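Maeve Hegarty had the kettle on before I'd found a place to put my coat, and we were well into our second cup before either of us mentioned knitting. She has been designing sweaters for 20 years, first for a yarn shop called Gratico and now under her own name, from a house in Wodell with wool in every room, including (she admits) the bathroom.

"My grandmother taught me, and she was strict," she says. "If I dropped a stitch she'd rip back the whole row and hand it to me again without a word. I was 5. I thought she was awful! Now I do the same thing to myself."

Her best-known pattern is the Asberg, a plain pullover with a band of texture across the yoke. She knitted it up to 51 times before she was satisfied with the neckline, and she still has a bag of the failures, which she wears to rake leaves. 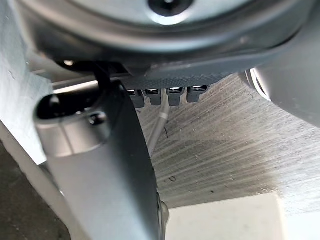
Texture is what she most loves to talk about, and she'll happily go on until the tea is cold. Color comes later, she says, and some of her favorite sweaters have no color in them to speak of. She likes a big quiet area with something busy tucked in close to it, the way a smooth gray curve sits over a dark plate with a fine, close pattern on its surface. "Your eye rests on the plain part and then it wants something to chew on," she says. "If I'd put cables all over the Asberg, you wouldn't see a single one of them." She gets the same pleasure from pie crust, tree bark and the soles of old boots. 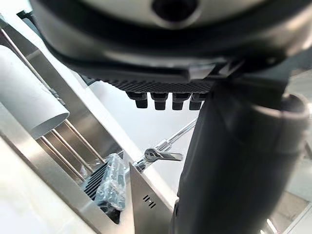 Smooth over textured, with four short black pieces in a row.

The wool comes from Van der Linden, a small mill she has bought from since her second year in business. She drives out each April to pick up her order, stays for lunch, and usually comes home with more than she meant to buy — last time it was 86 skeins, and she'd gone for a good deal less.

I asked what she would tell someone who is just starting out. She thought it over while she hunted for the cookies.

"Make a hat," she said finally. "A hat is over before you get tired of it. And use nice wool, even for the first one, because you're the one who has to hold it all evening."

She is working on a cardigan now, in a brown she describes as "wet toast." The sleeves are giving her trouble. She held one up against my arm, frowned at it, and started pulling it out while we talked.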